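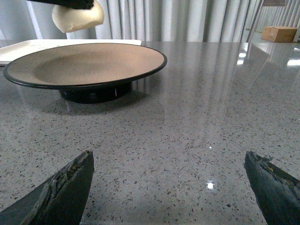
Open day at the Plosach terrazzo works

I went to Plosach because of a brochure. It said that Huleo, the company that runs the works there, makes "the last countertop you will ever buy," and I have bought two countertops on that kind of promise. The open day was free, the bus was not, and by the time I had walked up from the stop I was in the mood to be shown some evidence.

July 2021 was a hot month to stand in a yard full of crushed stone. The tour started late while people signed a form about closed shoes. A man in front of me had sandals on and was lent a pair of rubber boots, which I thought was decent of them.

The yard

The chips are kept in open bays, sorted by size and color. Our guide, Jae-hoon Myung, let us put our hands in them. He has worked on the mixing floor and he answers the question you asked, which put him well ahead of the brochure. I wanted to know how much of the stone is recycled, since the word is printed on nearly every page. He said it depends on the line. Some mixes are mostly offcuts from other stone yards and some have hardly any. I asked if customers could find out which was which before ordering. He said they could if they asked. I looked at the price list afterward and it doesn't say, so do ask.

Mixing and pouring

Terrazzo is a simple idea. Stone chips go into a binder, the mix is poured and left to harden, and then the top is ground down until you see the cut faces of the chips. Huleo uses both cement and resin binders. The resin slabs can be made thinner and they are quicker to turn out, and the brochure is very keen on them. It has less to say about hot pans. Myung told us flatly to use a trivet on either kind, and on resin he would never skip it.

We watched one pour through a window. The mix looks like wet oatmeal and takes a while to get interesting. There is a vibrating table that shakes the air out, and you feel it in your teeth.

Grinding

This was the best part of the visit and also the loudest. The slab goes in dull and pasty and comes out speckled, and I'll admit I stayed for a second one. The water from the grinding is collected and settled so it can go around again. The leftover sludge goes off in a truck. To where? "A contractor," said the leaflet. Myung didn't know either and said so.

The showroom

A showroom is where I trust a company least. Everything in it has been wiped. A gray speckled top with a high gloss looks wonderful next to a pale curtain, and it will look different next to a toaster and a bag of onions. Shine also throws back every ceiling light, so anyone thinking about polished terrazzo should look at it with the lights on and then see a honed piece. Huleo had a few honed samples, but they were in a drawer.

The sales side was less impressive than the floor. I was told the Fonska finish was stain-proof. I asked whether that included red wine left overnight, and it became stain-resistant. I asked about lemon juice on the cement version, and the subject changed to edge profiles. A plain bathroom top in the smallest size was quoted at $1,326 before delivery, with $200 extra for the sink cutout. Resealing is not included, and the brochure doesn't mention resealing at all. For the cement tops you should expect to do it now and then, however "last" the countertop is.

Lunch and getting there

Lunch was at Cho, the noodle place across the road, and had nothing to do with the tour. The cold noodles were good and the portions were large. Its tables are Formica, and seem to be holding up.

The next open day is planned for October. Parking is tight, and the bus back leaves from the far side of the road, behind the tire shop. Bring ear plugs, as the ones handed out at the door are the foam kind that fall out. I came home with a sample square of the cement mix and left half a lemon on it overnight. There is now a dull ring.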